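Home Features Workrooms Kitchens Back Issues About Subscribe

The Woman Who Put Marble in the Sorting Room

Fatemeh Kiani has opinions about bins, and she gets to the first of them before I have my coat off.

"You want the front low," she says. "If the front is as high as the back, you're not looking into a bin, you're looking into a well. Things go down there and retire."

We are in the back room of Erko, the small parts and repairs business she has run for 6 years out of a former tile showroom. The previous tenant explains the marble. When Kiani took the lease, the showroom's sample tops came with it, propped against a wall and too heavy for anyone to bother stealing. She priced proper workbenches from a catalog, closed the catalog, and had a friend with a van help her stand the marble up on frames.

"People walk in and think we must be doing very well," she says. "I have a bench fit for a hotel bathroom and I sort hinge screws on it."

Does it work, as a bench?

"It's terrible. It's cold in the morning, it's hard, and if you drop a washer it bounces into next month. But you can see everything on it. On my old bench, which was brown, I lost brown things. I lost gray things too, come to think of it. That bench ate a whole order of drawer runners."

She concedes that the veining is a nuisance. A short piece of pale wire can lie along one of those streaks all afternoon and pass for geology.
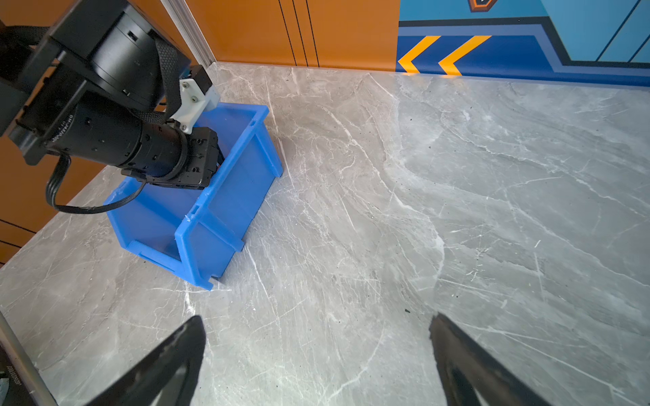 The marble, a blue bin and the orange wall.

The orange was her choice and she defends it. The landlord offered white. Her sister suggested "a nice sage." Kiani went to the paint counter with a cone she had found in the street and asked them to match it.

"I'm in here ten hours. Sage would have put me under by lunch."

I ask about the blue bins and she brightens, because nobody she is related to will let her talk about them anymore. She tried cardboard first, which sagged. She tried a set of clear drawers from Flurnow, and speaks of that period the way other people speak of a first marriage. The drawers were handsome and they stuck. You pulled, nothing happened, you pulled harder, and then you were on the floor with 400 cup hooks.

"Clear is a lie, by the way. You think you'll see what's inside. You see the label you put on the front, from the back."

The bins she settled on are bright blue plastic with ribbed sides. They came secondhand when a warehouse across the river closed, 52 of them in one lot, and she is down to fewer now on account of lending them to people. A bin, she has found, is like an umbrella in that respect. She likes the ribs for the grip and the sloped lip for getting a hand in. Above all she likes the color, on the theory that very few things in a repair shop are that blue, so nothing she owns can hide in one.

Her system is harder to follow. Most businesses of this kind sort by size, or by supplier. Kiani sorts by what she calls "temper." There is a bin for parts that are needed today, a bin for parts that will be needed eventually, and a bin for parts that belong to something, though it isn't known what.

"That last one is the only one that's ever full," she says.

How long does something stay in it?

"There's a Vuorinen lamp switch in there that's been with me 4 years. I've been offered money for it. I can't sell it. Somewhere there is a lamp."

And when she dies?

"It goes in the bin with me."

The end-of-day routine is brisk and she will not be interviewed during it. The marble gets cleared right back to the wall, everything into its bin, and then wiped with a damp cloth and a dry one. No vinegar, she says over her shoulder. Someone used vinegar once, and she shows me the dull spot by running my finger over it, as though I were a doctor.

I ask if she would do it differently with money. A real bench, say, one of the Trorus ones with the drawers built in.

She thinks about this longer than I expected.

"I'd keep the bins," she says. "I'd get a heater. And I'd find out whose switch that is."

Comments

tallpaul_k
Vinegar on marble. I had to put my phone down for a minute.

Odette R.
We had those same Flurnow drawers in the school art room. Can confirm the floor part.

benchdog
Put a rubber mat down and the washers stop bouncing. You're welcome.

marigold77
@benchdog then you can't see the marble, though?

benchdog
@marigold77 it's a BENCH

J. in the valley
Which model of Vuorinen lamp? I may have one with no switch. Serious question, please pass this on to her.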